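**can machines do the boring house stuff yet or not** (started in April, still going)

**gondomer_dan**
Serious question. Every few months there's a video of some arm folding a shirt and my feed loses its mind. Meanwhile I do 7 loads a week for a family and nothing in my house helps past the spin cycle. Are we close? Or is it 40 cuts stitched together again

**lintpicker46**
Not close. Folding a flat towel on a flat table, sure. Dump a real basket out and it's over.

**skarkbridge_shop**
Depends what you call a chore. We run a Clestine arm at work loading brackets, 357 a shift, never complains. But the brackets are all the same and they sit in a tray. Move the tray an inch and somebody has to go fix it. A bedroom is all moved trays.

**gondomer_dan**
ok but the hard part is supposed to be the brain right? The hand part is solved

**lintpicker46**
lol no. Hand is half of it. Soft stuff bunches up, you go for one layer and get three, or you pinch the blanket too.

**mothball_jen**
Disagree with lint a bit. Two fingers gets you further than people think, I've picked up plenty of laundry with kitchen tongs (don't ask). What kills it is the surroundings. Beds, pillows, piles, everything soft on top of something soft. This kind of thing: 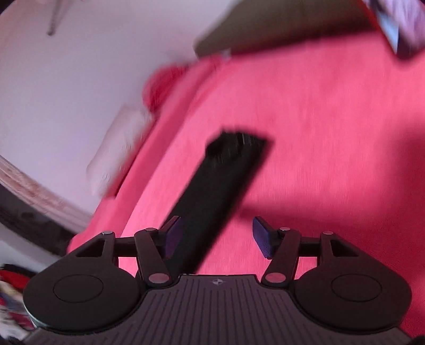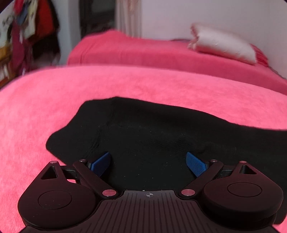

Fuzzy blankets are way worse than a table imo. No hard edge to slide a finger under. Black on pink is at least easy to see, so give it that. Try the same job with a grey sock on a grey blanket and good luck.

**skarkbridge_shop**
That's fair. We had the same trouble with foam inserts. Metal part, fine. Foam part, the pads squash it and it pops out sideways. Took us nearly 40 tries to get the grip force right and that was ONE part.

**gondomer_dan**
so what would count as "yet" for you guys. I'd take a machine that only matches socks. Slow is fine, it can run all night

**lintpicker46**
Matching is the easy bit. Finding the second sock is a reserch program

**levesque_fan**
You're all too gloomy. The Lévesque demo did a whole hamper with no resets. I watched it start to finish.

**lintpicker46**
The one with the hamper already sorted by type? Yeah, saw it. Count how many times it drops something and goes back.

**levesque_fan**
It goes back and gets it though. That's the point. My kids don't

**mothball_jen**
Ok that got me. Still - going back for a dropped sock is ok, going back four times per sock means the load takes till tomorrow.

**skarkbridge_shop**
My line is simple, can I leave the room. The arm at work, yes, inside a cage. Anything near a bed or a dog, not yet. Give it a few years and i'd still want a stop button.

**gondomer_dan**
no dog here, just a cat who sleeps in the clean pile. So probably worse. Guess I'm folding tonight. Anybody got a link to the full Lévesque thing, not the short one?

**levesque_fan**
will dig it up after work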